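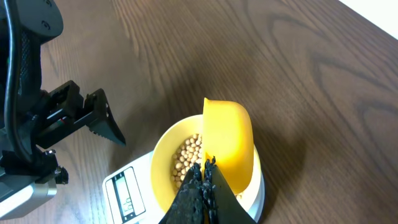

Tuesday, May 21, 2019

Diary > Kitchen > Soybeans

Started on the soy milk again after leaving it alone since March. The last two batches came out thin and I think I was guessing too much, so this time everything gets weighed. I had the white digital scale on the brown table with the bowl on it, and went back over my old notes. They say 70 grams of dry beans for a small batch and 123 for a large one, with 1,245 ml of water for the large. I don't trust the water figure. The 4 looks like it was written over something else.

The beans are from Honden, the shop on the Breathnach side of the road. They were out of the big bags so I bought two small ones, which cost more. Need to write down the price next time.

Poured with the little yellow cup instead of straight from the bag. It's slower but I overshoot less. The display said 49 with beans still in the cup. I want the small batch first, then the large one on the weekend if the small one is any good.

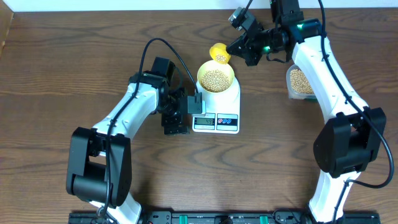

My sister called during all this and said I should stop bothering with grams and just cover the beans with three fingers of water, the way she does. I told her that was how I got the thin ones. She said then it was the blender. Could be. It is old.

Soaking overnight. Must buy cheesecloth, and clear a shelf in the fridge before work.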